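1/ Notes from the teleop bench at Trutbridge. We're collecting demos for a grasp-and-place policy on small drink cans. Leader arm in the operator's right hand, follower on the table, wrist camera plus one fixed overhead.

2/ Count as of this morning: 2,776 episodes kept. Noura Bitar and I drove most of them. Issa Bataineh did the relabelling, which took longer than the driving.

3/ Biggest source of rejects was operator hesitation. If you pause above the can to think, the policy learns to pause above the can. We now trim any stall over 2 seconds before the close command.

4/ Kinesthetic teaching was the first attempt — hand on the forearm, gravity comp on. Trajectories were smooth, but the demonstrator's sleeve kept turning up in the overhead view. We threw out 71 of those and switched to remote.

5/ Leader–follower lag sits around 40 ms on the wired link. Wireless was worse and, more to the point, uneven. Operators adapt to a constant delay. They don't adapt to jitter.

6/ Grip force isn't fed back to the leader. You judge contact from the finger bend in the wrist view, so lighting matters more than I'd budgeted for. Dark fingers were hard to read on the monitor. Blue ones are fine.

7/ Approach rule for every operator: fingers low on the body, lid clear, squeeze until the ribs deform, then stop. Yara Aoun wrote it on the whiteboard in May and the variance in grasp height dropped by a third.

8/ Wrist view with the fingers closed on a 190 ml can, tab side left. Grasp height is what we want in the set.
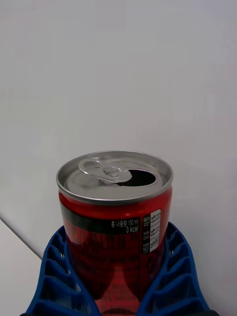
9/ Next up is regrasping after a slip. Recovery demos are slow to drive and I don't have a good protocol yet. Suggestions welcome, particularly from anyone labelling failures by hand.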